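The Man Who Read the River

Say the word "geologist" and most people think of volcanoes, or maybe a sunburned person swinging a hammer at a cliff. Konrad Strebel did own a hammer. He hardly ever used it! What he loved was gravel, the ordinary stuff at the bottom of the Oltus River, and he spent most of his life asking it one question: where did you come from?

He was the youngest of five children in a family that ran the ferry at Sellari. When the water was low he and his sisters lined up stones on the landing by color, and at some point he noticed that the blue ones only turned up after heavy rain. His father told him stones were stones. Strebel wrote the dates down anyway, in the back of the ferry's fare book, and that fare book is still around, blue stones and all.
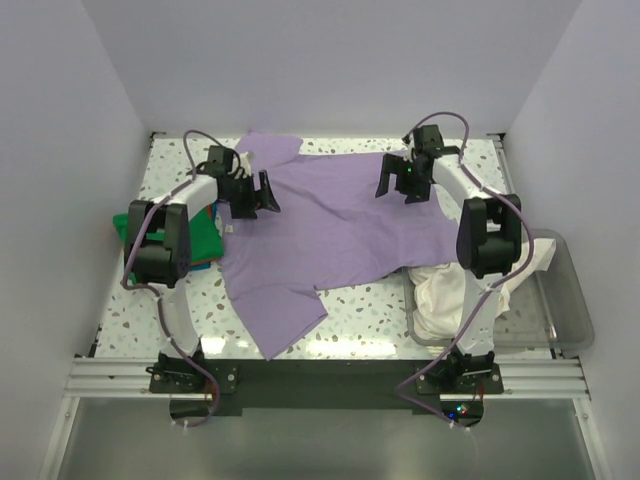 Strebel's big idea was that a riverbed is a kind of mailing list. Every pebble has been sent from somewhere upstream, and if you know the rocks of the hills well enough you can work out the address. He wasn't the first to think so, but he may have been the most stubborn about proving it. Look at the tabletop under that lavender T-shirt, white with little brown, gray and pale blue chips all through it, and you have a fair idea of what he saw when he emptied a bucket onto a bedsheet. To most of us it's a pattern. Strebel would have been sorting it by color before you'd put the kettle on, brown in one pile and gray in another, and then he'd want to know which hill the blue had rolled down from.

The walk that made his name began in April, with snow still on the passes. He followed the Oltus upstream for 90 miles and took a sample at every bend, mailing the bags home from whatever village had a post office. By the end there were 922 of them stacked in his mother's kitchen, and she had started cooking at a neighbor's.

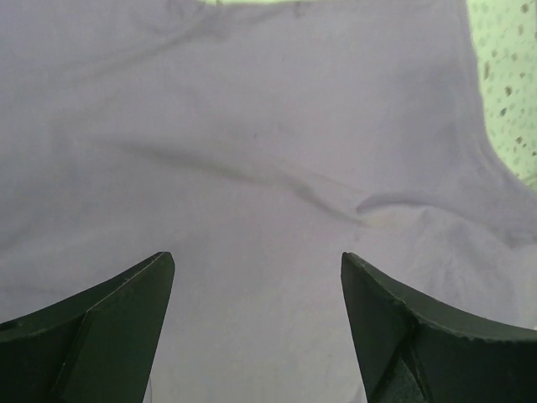 Photo: Hindia

What came out of those bags was wonderful. The blue stones stopped dead at a side stream so small it had no name on any map. Strebel turned up it, climbed for two days and found a band of blue slate no wider than a barn door – the source of every blue pebble he had picked up as a boy. He sat down and ate his last piece of cheese, according to his notebook, and then he drew it (the slate, sadly, and no cheese).

Karabo Kruger has spent years with those notebooks, which are kept in the Van der Merwe collection, and her enthusiasm is catching. "He's so rude about his own mistakes," she says. "There's a page where he's crossed out a whole week and written 'wrong hill' across it in capitals. I love that page."

He printed 400 copies of his river map and gave most of them away to schools. Kruger has tracked down a few, and one still had a blue pebble glued to the corner, right where the little stream comes in.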